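4.3 Setting the language and subtitles for an anime series

With the Flirier player you can choose the spoken language, the subtitles and the display of song lyrics for each series. The steps are the same for discs and for stored episodes.

1. Open the Library and select the series. Do not start an episode yet.
2. Press MENU on the remote control and go to Series Options.
3. Under Audio, choose Original or Dubbed. If only one soundtrack is present, the line is grey.
4. Under Subtitles, choose Full, Signs Only or Off.
5. Set Opening and Ending Lyrics to On if you want to read the words of the theme songs.
6. Press OK and wait until the word Saved is shown.

Note: The player can keep these settings for 700 series. After this number, the oldest entry is deleted.

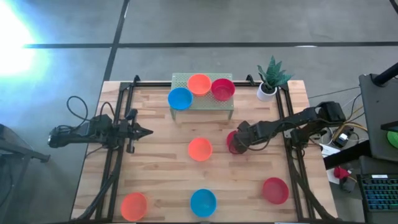
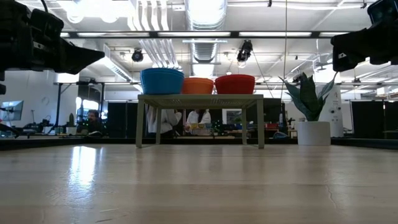 Why do the subtitles come too late after the opening song?
The episode was probably stored with a shortened opening, and the subtitle file still has the full length. Go to Series Options, choose Subtitle Delay and enter a negative value in milliseconds. The lowest possible value is -3000.

7. To use the same settings for a second season, select it in the Library and choose Copy from Season 1.

Caution: Do not switch off the player while the settings are being copied. The series list can be damaged, and you must then build it again as described in section 4.6.

If the message 2133 appears, the subtitle file cannot be read. Remove the file and load it again.

Text: Annelore Haberkorn, October 2020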